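Household Skills 2: Clearing and Washing Up
Handout 8. Instructor: Rangi Ormsby, Room 212

We use cookies to improve your experience. Accept | Manage settings

1. Setting out

Put the sponge in the rectangular tray and the used plates at the round tray. Work on the table, where everyone can reach. Sauce left in streaks comes off with the soft side. Try the green side only on thick spots, and press lightly. 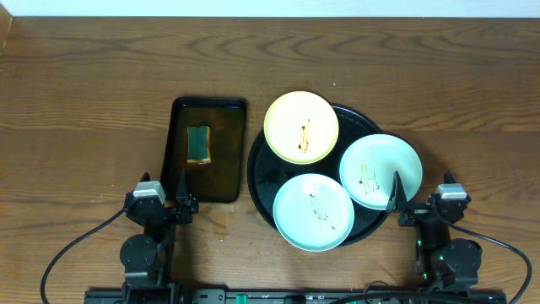
2. Order of work

Start with the plate that has the least sauce. Wipe from the rim to the center, turn the plate, and wipe again. Squeeze out the sponge between plates. Do the trays last, then dry the tabletop along the grain. Check under both trays for drips.

For next class: read the Dakent sheet on drying racks and write down the order you use at home.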